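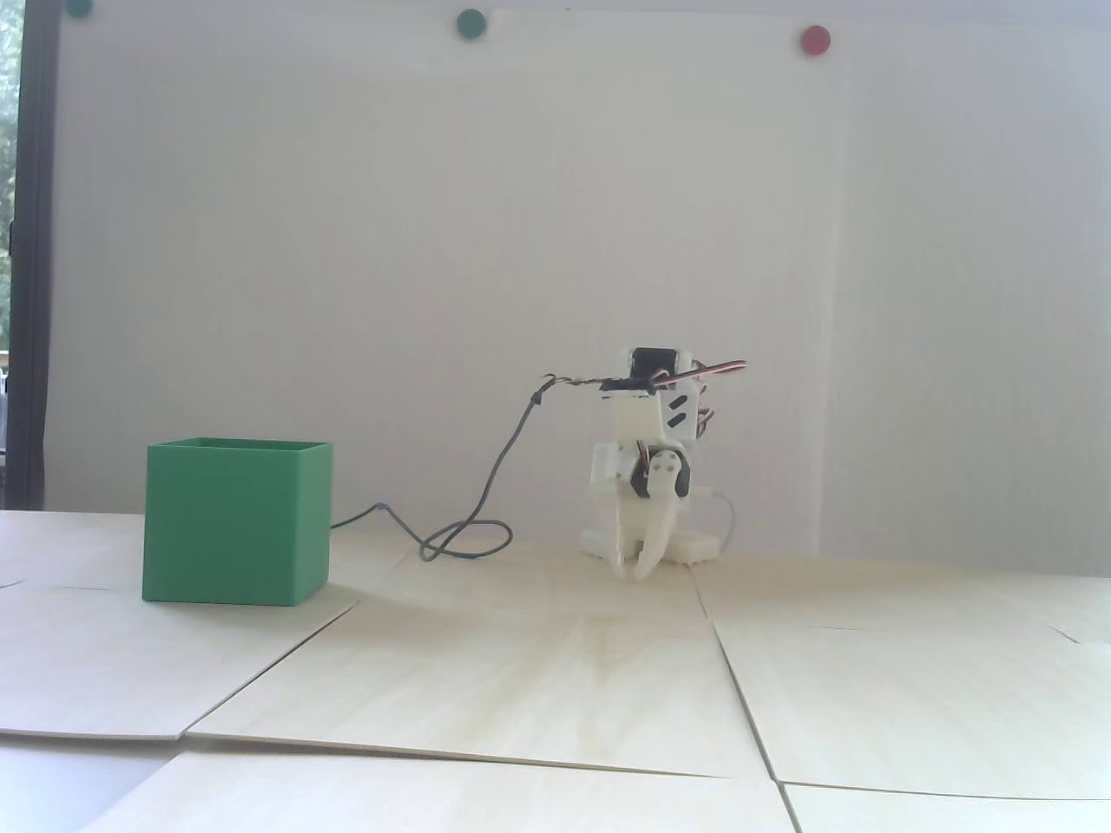
Sternska, Studentin im 3. Semester, Projektgruppe Ordnung im Werkraum

Projektbericht: Die Box am Boden

Unser Werkraum hat einen Boden aus hellen Sperrholzplatten und eine hohe weiße Wand, an der bisher kein Regal hängt. Kleinteile landeten deshalb meist auf dem Boden. Im Projekt Kesimis sollten wir dafür eine einfache Lösung finden, die ohne Bohren auskommt.

Wir haben uns für offene Boxen in Würfelform entschieden. Die erste ist kräftig grün, hat gerade Wände und oben einen Rand. Ein Deckel war anfangs geplant, wurde aber gestrichen - er lag in der Testwoche nur daneben. Die Farbe hebt sich gut vom hellen Holz ab.

Die Box steht frei auf den Platten. Das graue Kabel läuft lose über den Boden und hinter der Box weiter. Für die Endfassung wollen wir es an der Wand entlang führen, damit man beim Kehren nicht hängen bleibt.

Das Budget lag bei 40 Euro, davon sind 2 Euro übrig. Offen ist noch die Beschriftung. Riis, unsere Partnergruppe, testet dafür Klebeetiketten und gibt uns die Ergebnisse im April.

Stand: 20. März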